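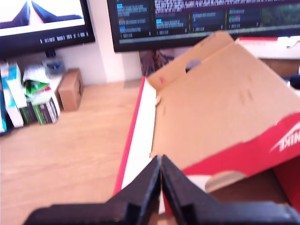
Home | Topics | Interviews | Archive | About

Filed under: Robot Software

By the editors of Skalta, February

The planner in Mistero is the part its lead developer likes least to talk about. "People ask about the planner because it has a nice name," she says. "But most of my days I spend on the timing between perception and control."

Mistero is a small open software package for two-finger manipulation. She began it at Grovent, where she works in a team of 4, and the first version could only pick rigid blocks. Everyday objects came later, and with them the problems. A box with a hinged lid was the worst of them.

"For the planner a box was one body with one pose. Then the lid moves, and the pose estimate jumps, because the model still believes in one body. The arm follows the jump." Her answer was to let the tracker hold two poses with a joint between them, and to let the controller refuse any target which moves faster than the joint allows.

The control loop runs at 60 hertz, the pose tracker much slower. I asked what happens in the gap. "We predict. If the prediction is older than 5 frames, we slow down the fingers. We do not stop them — a full stop in contact is often worse than a slow motion."

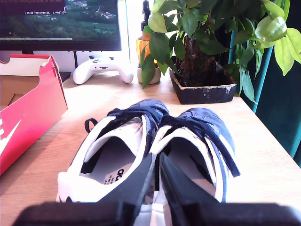
Shoes, she says, are a different kind of difficulty. Two shoes of one pair look almost the same to the tracker, and when they touch, the segmentation likes to join them into one object. Laces are soft and have no useful pose at all. The team labeled 2,000 images by hand before the masks became stable, and she still does not trust them near the laces.

For replaying the logs they use Sleiman, a viewer they wrote themselves. It shows the planned and the measured finger path on one time line. "Before we had it, we argued. Now we open the log and scroll."

The next release will change the format of the grasp files, and old files will need a converter. She has written half of it.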